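April, bench 2, kettle on at 9.40

Third batch of the oak gall ink. Batch two is still in the fume cupboard growing what Lilian calls "a personality", so I've put a lid on it.

Recipe as before, with the galls cracked smaller:

- 20 g galls, crushed, in 200 ml rainwater
- iron sulphate 18 g (too much, I suspect, see below)
- gum arabic, a spoonful, the bent spoon

Savvas wants it noted that the old Brendberg recipe says white wine and not rainwater. I have noted it. I've also noted who offered to buy the wine, and it wasn't Savvas.

Strained through muslin at 11. Came out the colour of weak tea, went grey on the paper, then properly black by the time I'd eaten my sandwich. Very pleased. Then tried it on the Florneo laid paper and it feathered like a dandelion. On the Muromholm stock it sat up nicely with crisp edges. Same nib, same hand, same bad temper. So it's the sizing in the Florneo and I take back what I said about the gum.
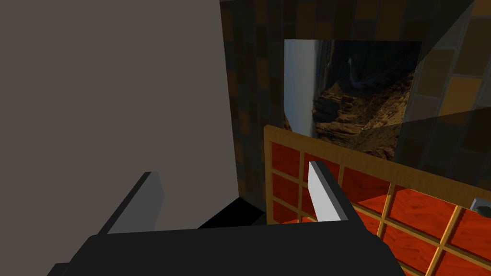
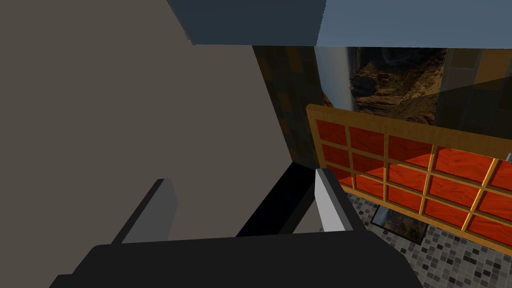 Iron. If there's too much for the tannin to deal with, the line goes brown in time and eats the page, and Naomi K. has a drawer of old parish letters with neat holes where the words were. Eighteen grams to twenty of galls is greedy. I copied it from my own notes from batch one, where the 8 might be a 0 with a crease through it. Must write more clearly. Must also stop writing the ink notes in the ink.

Naomi L. says test strips. She's right, but they live in the locked cupboard and the key lives with Atieno, who is at Akgül until late talking to them about gum prices. Left a message. Got back a thumbs up, which could mean anything.

For batch four:

- halve the iron, leave everything else alone (I mean it this time)
- let the galls steep overnight before straining
- a clove in the bottle against mould. Lilian swears by it. Batch two had no clove, and look at it
- label the bottle. Batch one and the soy sauce are both in the small brown ones

Wrote out the same line on both papers and pinned them by the window, top half covered with card, to see what the light does. Please don't move them. Please also don't straighten them, Savvas, they're crooked because the sill is.

4.15, washed the nibs. Thumb black to the second joint. Steel wool no help, lemon juice some help, found the paper cut.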